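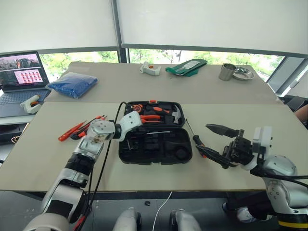
Toolbox open, screwdriver out.

19/10/2021 - mix notes, Tumby single

Second pass on the Tumby track. Left off last time with the hook sounding like it was recorded inside a mailbox. Opened the session again and it still does, so at least the recall is accurate.

Vocal chain as it stands: high pass, light compression, de-esser, then the Lollix plate at a setting I labeled "subtle" in January and which is not subtle. Pulled the send down until I missed it, then put back a hair. Verse one now sits in front of the beat. Verse two was cut on another night with another mic distance and a different level of enthusiasm, and no EQ is going to fix the enthusiasm. Matched the tone as best I could. Somewhere in the low mids there is a honk on the word "corner" every time he says it, and he says it a lot. Automated a dip on each one. Tedious, works.

The kick and the 808 are fighting again. Wayne's beat came as a stereo bounce plus a folder called STEMS FINAL, which contains 9 files, two of them the same hi-hat. No separate kick. Asked him for it. He sent the hi-hat.

For now I'm ducking the low end of the bounce by up to 2 dB when the vocal comes in. Sounds fine on the big speakers, sounds fine in headphones, vanishes completely on a phone. Added some saturation through the Zaltix so the bass line has something up top for small speakers to grab. Printed it both ways. Labeled them A and B and then forgot which was which, so that counts as a blind test. Liked B.

Ad-libs: Consuelo comped them and there are 12 tracks. Muted everything in the first verse except the laugh before bar five. Panned the rest wide, filtered them, tucked them under. The one where he shouts out the whole block goes on longer than the song does, so it fades. He will notice. We'll talk.

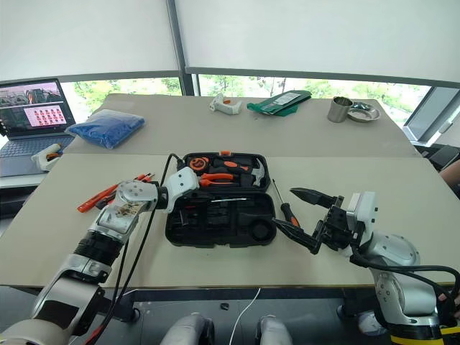

Josée listened through the door and said the hook was still too polite, the drums should come in a beat earlier, and she could live without the reverse cymbal. She's right on the first two. The cymbal stays until someone with a publishing share complains.

Tried the early drums. Better. It also trips up the last word of the verse, so nudged the vocal back a sixteenth and now it leans into the hook like he meant it.

Still to do:
Real kick from Wayne
Clean version - Ziad needs it for radio, and there is a lot to clean
Instrumental and a cappella prints
Check the fade against the video edit, theirs is longer than ours
Rename A and B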